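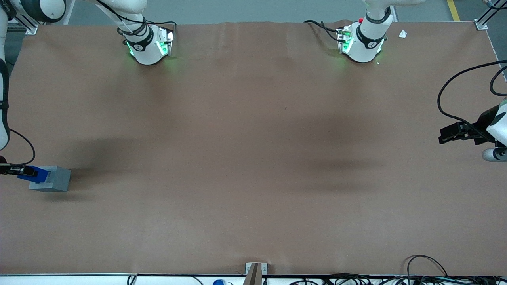 Posted by Sirken on 11 Jun 2025 | Filed under: Tables, Making things | 5 comments

I've become a complete convert to brown paper. Smooth brown paper, right across the tabletop, nearly edge to edge, and then you can get on with your blocks (blue against grey is my favourite pairing at the moment) without fretting about the surface underneath!

I used to have a wipe-clean cloth from Hudier and I never got on with it. It slid about, it was shiny under the lamp, and glue stuck to it for good. Paper just lies there. You do get a few faint wrinkles up by the top edge, and I spent most of March trying to smooth mine out with a ruler before deciding I could live with them.

My roll is 200 metres, from Bremer, and it's still going – I change the sheet when it gets scruffy and keep the old one for wrapping parcels. Tape it underneath, not on top, or the corners catch your sleeves.

Stray scraps are my other weakness. I always mean to put a little bin by the table and I always forget. Next job is to find one that fits between the leg and the wall, so if you've got a narrow one you like, tell me where you bought it.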